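Sep 15, 2021

What a day! I'm typing this with a cold pack on my left thumb and I still want to get all of it down before I sleep, so forgive the mess.

The short version: the jaw on the hand-held gripper closed when it shouldn't have, it closed on me, and by the end of the afternoon we knew why. I haven't had that much fun chasing a fault since June, when the Peng arm kept parking itself one inch to the left of everything.

The long version starts with me being late. The bus from Melville sat at the bridge forever, so I came in at a trot, dropped my bag and went straight to the bench without reading the handover notes. Remember that, future me. Ojārs had written a line in there the night before: "Unit 3 felt sticky on release, look at it before use." Eleven words and I skipped every one of them.

So I picked up unit 3, did the power-on, watched the jaw open and close the way it does when it wakes up, and thought fine, lovely, off we go. The morning's job was small-object picks on the wooden table. Pick it up, set it down in the organizer, let go, reset. I like that work more than I probably should. You get a rhythm going and you start to notice how much your own wrist does without telling you. I kept turning my hand over just before contact, every single time, and I only saw it when I played back the position log and there was the same little hook in every trace. I could talk about that hook for an hour (I did, at lunch, sorry everyone).

Somewhere before lunch the release went soft. You let the trigger go and the jaw is supposed to spring open right away, and instead there was a pause, then a sort of sigh, then open. I took it for the grease. The Urkik people who supplied the slide had warned us that it runs stiff when the room is cool, and the room was cool. I made a note, "slow release, grease?", and carried on. That was mistake number two, and it's the one that bothers me most, because I had the symptom in my hand and I gave it a comfortable name.

Then the thumb. I had let go of the trigger and the jaw was open, properly open, and I reached in with my left hand to straighten the pad, which had crept a bit to one side. I didn't power it down. The rule is to power it down. I've explained the rule to two new people myself! And the jaw shut.

It isn't a strong machine. We picked the motor so that it couldn't really injure anybody, and I'm very glad we did, because what I have is a bruise under the nail and a dent in my pride. But it kept holding. That was the part I didn't like. It closed and went on pushing, and the trigger did nothing, and for a second I stood there pulling at it like somebody with a finger in a bottle. Then I remembered the red switch on the battery lead, hit it with my elbow, and the pad went slack and I got my thumb out.

I said a word. Heads came up all over the room.

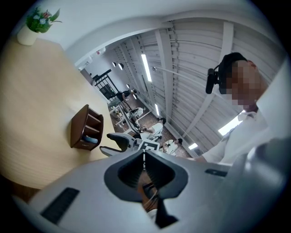
Ojārs Grīnberga was wonderful about it. He got the cold pack, made me sit, made me write down the order of things while it was fresh (let go, open, reach, shut, trigger dead, switch) and only after that did he show me his note from the night before. He just laid the page next to mine. Fair enough.

Then we pulled unit 3 off the work list, put red tape across the handle, and got properly stuck in, and this is where the day turned good.

First idea was my grease. We warmed the slide with the hair dryer from the kit drawer and ran it dry, by hand, no power. Smooth as anything. So much for grease. I crossed it out in the notebook with some force.

Second idea was the trigger spring, which was Ojārs's favorite. We swapped in the spring from the spare handle. Twenty releases on the bench, clamped down, with nothing in the jaw but a foam block, and all of them fine. He was ready to call it. I wasn't, because a lazy spring gives you a slow release and it doesn't give you a jaw that closes by itself after it has already opened. Those are different faults or they're one fault with two faces, and I badly wanted it to be one.

So third: the wire. The trigger sensor sends its reading down a thin cable that bends at the base of the handle every time you turn your wrist. And who turns their wrist on every pick? Me! The hook! I nearly fell off the stool. We unclamped the handle, put the foam back in the jaw, and Ojārs held it by the grip while I watched the numbers on the laptop. Straight up, steady. Tilted forward, steady. Rolled over to the left, the way I do it, and the reading just went. It dropped out, and then it came back at the full-squeeze end, and the jaw bit down on the foam and stayed there.

I made him do it three more times. I could have watched it all evening. There's something so satisfying about a fault that shows up when you call it.

When we opened the handle you could see that the insulation had worn right through where the cable rubs on the edge of the housing. The core was touching its neighbor when you rolled it and springing away when you didn't. That covers the sticky release, too: on the way back from a roll, the reading hung near closed for a moment before it recovered. One fault, two faces. I was very pleased with myself for about a minute and then Ojārs asked the better question, which was why the software believed it.

Because it did believe it. The reading went from nothing to full squeeze in one step. No human finger can do that. And the code said oh good, full squeeze, and shut the jaw as hard as it could. We wrote that code. I wrote that part of it, I looked. There's even a comment above it in my own cheerful style saying "add sanity check later."

Later arrived this afternoon. The fix I put in is tiny. If the reading disappears, or jumps further in one step than a finger could move it, the motor lets go and stays let go until you release the trigger fully and squeeze again. I set the jump limit at 2,675 counts, which sounds very scientific and is simply a comfortable step above the fastest squeeze any of us could manage, with all of us trying and getting competitive. We tested it with the bad cable still in. Rolled it left, reading dropped, jaw went limp. Rolled it back, still limp. Squeezed again with a straight wrist, and it worked as normal. I clapped. With one and a half hands.

I want to be careful, because I know how I get. It's a good result on a bench with one bad cable. We haven't tried a cable that fails slowly, where the reading drifts toward closed without ever jumping, and my check would sail right past that. Ojārs thinks the proper answer is a second sensor on the trigger so the two can disagree with each other. I think he's right and I also think it means a new handle. He has already drawn one on the back of the Kenham delivery slip. It's a nice drawing.

Things we agreed before going home, so I can't pretend I forgot:

Unit 3 stays taped until it has a new cable and a rubber sleeve at the bend.
Every other handle gets opened and looked at before anyone picks it up. Same housing, same edge.
Hands in the jaw only with the battery lead off, me included, me especially.
The red switch moves to where a thumb can reach it. An elbow got lucky today.
Read the handover notes. Out loud if need be.

I also went round and told the others what had happened, in full, including the skipped note and the reaching in. I didn't enjoy the first half minute of that. But then one of the newer people said hers had been "sighing" too, on and off, and she'd figured it was her grip. So we opened hers on the spot, and there was a shiny worn patch on the cable in just the same place, not through yet. If I'd kept quiet to save face, she would have been using it again tomorrow. That sobered me up more than the thumb did.

Her unit has red tape on it now as well.

I saved the log from the bad run before anything could overwrite it. I've looked at it again tonight on my own laptop and it really is a beautiful plot, if you forget what it's a plot of. The trigger line goes along nicely, a row of soft hills, one for each pick. Then there's a notch in the side of a hill, so small I'd have called it noise. Then more notches, each time on the hook, getting deeper all through the morning. Then a cliff, and a flat line at the top, and that flat line is me and my thumb. The notches start well before I noticed anything. I want to write something that goes hunting for them in the old recordings. I bet they go back weeks on unit 3, and I'd love to know whether they show up for Ojārs or only when I'm the one holding it.

The nail has gone a splendid purple. Typing with the other nine is slower than you'd think and the space bar is the worst of it.

Tomorrow: order cable, order sleeves, open the remaining handles, start on the notch hunt. Catch the earlier bus.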